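Household Textiles and Their Care
Handout 2: Table Linen

Module tutor: Shaohua Su
Practical sessions: Zbigniew Tomaszewski, Thursday, Room 168
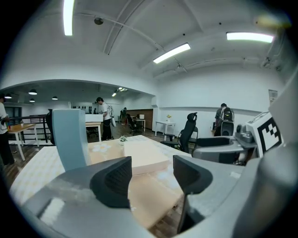 1. Scope of the handout

Students are expected to have read the first handout, on fibres, before attending. The present notes deal with cloths for domestic tables. Napkins and runners are treated in the next handout.

2. Fibre and finish

Linen absorbs water readily and withstands repeated laundering at high temperatures. Cotton is softer and usually cheaper, but untreated cotton may shrink at its first wash. Polyester blends crease less and dry quickly, although they hold oily stains. Coated cloths are wiped clean and should not be ironed on the coated side.

3. Printed patterns

In a pigment print the colour is bound to the surface of the cloth and may wear along folds and table edges. In a reactive print the dye bonds with the fibre, and the handle of the cloth is little changed. Small, scattered motifs conceal light marks better than plain grounds do.

4. Calculating size

Measure the table top and add the drop twice to each dimension. A top measuring 142 cm by 89 cm, with a drop of 25 cm, requires a finished cloth of 192 cm by 139 cm. Hem and shrinkage allowances are added afterwards.

5. Stains

Blot; do not rub. Rinse protein stains such as egg or milk in cold water. Candle wax should be left to harden and lifted with a blunt knife before washing.

6. Preparation for the practical

Bring one washed and one unwashed cotton sample, each 10 cm square. Written work is to be handed to Sihan Dong before the session begins.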